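From: Ngozi Ekpo
Date: 26 September 2021
Subject: Re: [kondholm-handling] Gripper order, second batch

On the Nillutlow quote, R. Trajkovski wrote:
> 700 per hand-held unit seems steep when the fingertips wear out first.
> Can we order 5 units and skip the spares? Also, is bin work still in
> the plan, or only open table tops?

Bin work is still in. It sets the finger length, so I would not drop it to save money. The quote splits as follows: 5 units at 700 each, fingertip pads on a separate line, delivery in December. Ollness will not hold the price past then.

The budget line (code 2062) has around 3000 left for this quarter. That covers four units and leaves 200 for pads. The fifth would have to go on next year's line – I have no objection to that.

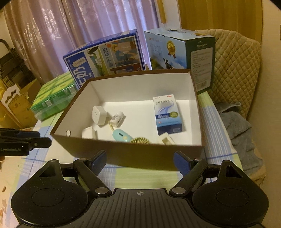
Box task, household items. Fingers open at the near wall.

Points to settle before I sign:

Opening width. The medicine carton is the item to check against the data sheet, lying flat as well as on edge.

Wall clearance. The housings are much wider than the fingertips, and anything close to the inner wall has to be reached from above.

Pads. I want blue again, same part as now, so that old and new recordings match.

Send corrections to the list, please – not to me directly.

Ngozi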